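Put the town's second language on the forms first

14 June 2018

The Neson district council voted last month to put both local languages on its street signs. There are 329 signs on the list, and the first batch is due up in August. I have lived in Neson most of my life and I speak the smaller of the two languages at home. I should be pleased, and I am, a little. But I think the council has started at the wrong end.

Street signs are easy to agree on. A name is a name, and most people here can read it in either spelling. My mother has never missed the turn for Rekthorpe for want of a translation. What she can't do is fill in the form for her heating allowance, which runs to nine pages and comes in one language only.

The district office says a translated form can be requested. I requested one in the winter. It took 60 days to arrive, and the deadline on it had passed. The clerk was polite and told me to use the standard version and attach a note.
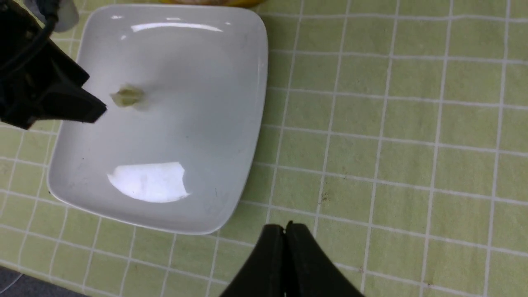 A square plate on a pale green tablecloth.

Supporters of the signs say they are a start, and that people need to see a language in public before they will use it in an office. There is something in that. When I was at school we were told to keep it for home, and a sign on the main road does tell children otherwise. I would not take a single one down.

Still, money spent is money spent. The budget allows 125 for each sign, fitted. The Indedar bus company, which gets a council grant, still prints its timetable changes in one language. So does the clinic on Athanasiadis Street, where a mistake over a dose matters a good deal more than a mistake over a street name.

There are 2000 households in the district that told the last survey they use the second language every day – mostly older people, and mostly the ones who deal with the office in person. They were asked what they wanted. Forms and letters came first on the list, then the clinic. Signs came fifth.

The council could still change the order of work. The sign contract is split into stages, and only the first has been signed. Hold the second stage for a year, pay a translator to go through the benefit forms and the clinic leaflets, and put them on the counter where people can pick them up without asking.

The next budget meeting is in August, and written comments are open until then. The comment form is in one language.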